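Voveck Classroom Spanish
Teacher Set-Up Guide
Section 3: Classes, Rosters and Speaking Checks

Before you start

You need a teacher account and the course key from the inside cover of your Teacher Edition. The key has two parts, a letter group and a number group. Both parts go in the same box with no space between them. If your school bought the course through a district order, the key is in the order packet and the inside cover is blank.

Student workbooks carry a different key. A student key will not open a teacher account, and entering it on the teacher page uses it up. If this happens, write to the support desk and ask for a reset.

3.1 Create a class

1. Sign in and select Classes from the menu on the left.

2. Select New Class. Type a class name. Students see this name, so use the one on their schedule.

3. Choose a level. Level 1 covers Units 1 through 8. Level 2 begins with a short review unit, which can be turned off later under Class Options.

4. Enter your course key and select Save.

Note: A class can hold up to 50 students. For a larger group, make two classes and use Copy Settings to carry your choices across.

5. Write down the class code shown at the top of the page. The code stays the same for the whole term.
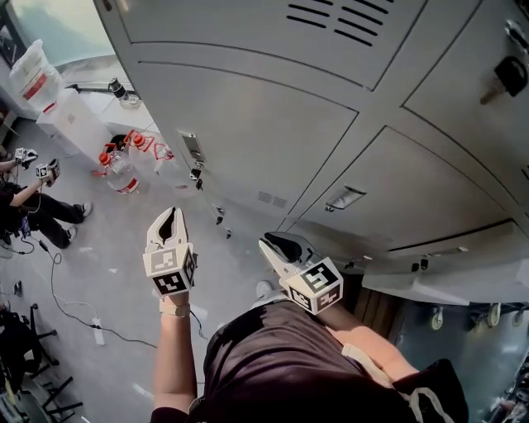
3.2 Add students

You can add students by code or by roster file. Most teachers with one or two classes use the code.

To add students by code:

1. Give the class code to your students. They enter it on the student sign-in page under Join a Class.

2. Go to Roster and select Waiting. Names appear in the order the students joined.

3. Check each name against your own list, then select Accept.

To add students by roster file:

1. Go to Roster and select Download Template.

2. Fill in the last name, first name and student number columns. Leave the fourth column alone. It is filled in when you upload.

3. Save the file in the same format and select Upload.

4. Look over the preview page. Rows shown in red have a missing name or a number that is already in use. Fix these in the file and upload it again.

Caution: Uploading a second roster file replaces the first one. Students who are in the old file but not in the new one are moved to Inactive. Their work is kept, and you can bring them back one at a time from the Inactive tab.

Error 561 means the file has accented letters that were saved in an older text format. Open the file, choose Save As, pick UTF-8 and upload it again. Please don't remove the accents from student names to get around this.

3.3 Choose unit goals

Each unit opens with a list of goals written as "I can" statements, such as "I can ask what time a store opens." The Stunberg edition has three goals per unit. The Goodwin edition has the same goals in a different order, so page numbers in this guide may not match your book.

1. Open the class and select Unit Goals.

2. Check the goals you plan to teach. Unchecked goals are hidden from students and are left out of the unit report.

3. To add a goal of your own, select Add Goal and type it in. Keep it to one sentence.

4. Select Apply.

Note: Goals can be changed at any time, but scores already recorded under a hidden goal do not show again until the goal is turned back on.
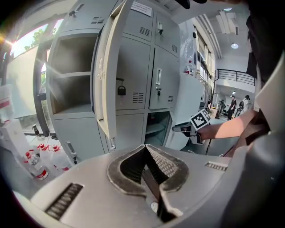 Figure 2. Light gray locker cabinet with multiple compartments.

3.4 Set up a speaking check

A speaking check is a short recorded answer to a spoken prompt. Students can use a school computer or a tablet. A headset is better than a built-in microphone in a full classroom.

1. Select Speaking, then New Check.

2. Pick a prompt from the unit list or record your own. For a recorded prompt, speak at your normal classroom pace and leave a short pause at the start – the first half second is sometimes clipped.

3. Set the answer time. The default is 50 seconds. Novice groups often finish early, and the student can press Done at any point.

4. Set the number of tries. With more than one try, students choose which recording to send.

5. Choose a scoring guide. The four-point guide scores the message, vocabulary, and how easily the answer can be understood. It does not score accent.

6. Select Try It and answer the prompt yourself before you assign it.

7. Select Assign.

Caution: Do not change the scoring guide after the first student has answered. Scores from the two guides cannot be combined, and the earlier ones are dropped from the report.

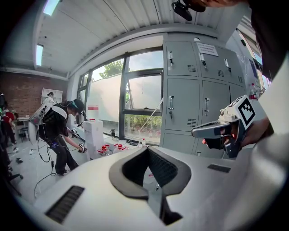

Figure 3. Second gripper held by hand, at right.

3.5 If a recording does not arrive

– Ask the student to sign in again on the same device. Unsent recordings stay on the device until the next sign-in.
– Check that the browser is allowed to use the microphone.
– If the school network uses the Grurnov filter, ask the network office to open port 3242 for the Voveck site.
– If the recording is still missing, open the check, select the student's name and select Allow New Try.

For questions on rosters and keys, write to Darcy Grimshaw at the Voveck teacher desk and include your class code. Replies are slower in February, when second-term classes are set up.

Section 4 covers unit reports and printing.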